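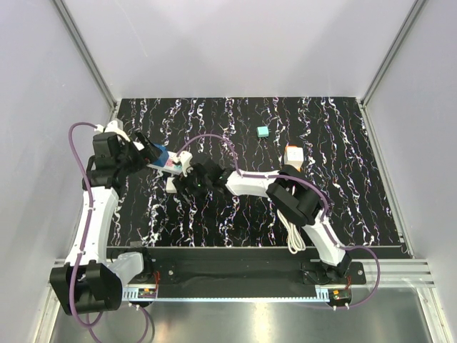 Cell 2 on the small parts bench, both arms working near the middle of the table.

The Dernau cell has now been running for most of a quarter, and I have been asked often enough what it does to the working day that I would like to write it down once and point people to it.

Some background for those outside the building. We handle returned sample kits for Tuncer. A kit comes back as a tray of small coloured pieces, mixed up, and every piece has to be picked up, turned to show the correct face, checked and put in its slot. Until this year that was done by hand at two benches. In September we moved part of the work to a pair of two-arm cells. The arms are small, bolted to a rail along the front of the table, and they work towards each other. One holds, the other turns or takes over.

The handover between the grippers is where most of the engineering time has gone. A person passes a piece from one hand to the other without looking. For the arms it is a sequence of five positions, each with its own tolerance, and if the piece has slipped in the first gripper the second one closes on the wrong part of it. Our early settings had the second gripper closing too soon. Adding a delay of 200 milliseconds cured most of that and cost us very little in throughput.

The table covering was the other long discussion. Hatice Ağca wanted a plain grey mat, on the grounds that a plain background is easier on the eyes of whoever is watching. I wanted a busy one, so that the vision software would not learn to depend on a clean table. We tried both. The patterned one stayed, and she still dislikes it.

Cables need more attention than I had planned for. Each arm has to reach its full range without pulling on anything, so there must be slack, and slack finds its way into places. We now check the routing at the start of each shift, by hand, with the power off. It takes 15 minutes for both cells if you do it properly.

As for the people. There were four of us on the benches and there are four of us now. Nobody was moved out, though one post that had been advertised was withdrawn, and I think that should be said plainly. The work has changed more than the headcount. Before, a shift was one task repeated, with a break when your hands got tired. Now two people deal with what the cells reject and the other two look after the cells. In our first full month the cells placed 2,486 pieces without help and rejected roughly one in nine.

The rejects are the hard ones. This was obvious in advance and we still failed to plan for it. If a machine takes the easy pieces, the person gets a tray in which every piece is worn, sticky or an odd shape. The old hourly target made no sense against that, and it took three weeks to get it withdrawn. Anyone setting up something similar should sort out the targets before the arms are switched on.

Hatice Aydoğan has the most bench experience of any of us and was put in charge of the settings in Cell 2. She had no programming background. She does know how each kind of piece behaves when gripped at a corner, and most of the useful changes to the grip positions are hers. Her pay grade has not been changed to match – it is under review, I am told.

Noise is lower than I expected. The fans are louder than the joints. The afternoons are quieter in another way too, as two people at the cells are facing the tables and no longer each other. We have moved the reject bench round so that all four can talk.

Still open: the Mimora trays, which are deeper and foul the wrist on the way in, and whether the Fonus order is large enough to justify its own settings. I will write up the tray problem once we have tried the shorter fingertips.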